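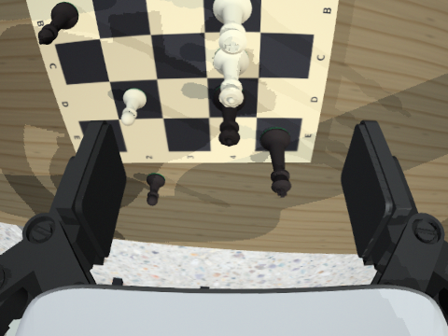 How long does one bag of Favinden descaler last in a hard water area?
Two months in our kettle, used daily. The packet promises longer, and we don't believe it.

Favinden Descaling Powder, 280 g
Sold by Jilterero, Skorkcombe

We stock this because people keep asking for it. It shifts ordinary kettle scale well enough. The maker also says it "protects" the element afterwards, and we have seen nothing to back that up. Plain citric acid does much the same job for less.

Dose: 9 g per litre of warm water. Leave until the fizzing stops, then rinse twice.
Not for aluminium or enamel.
The lemon scent is faint.
Refill tubs are back in November.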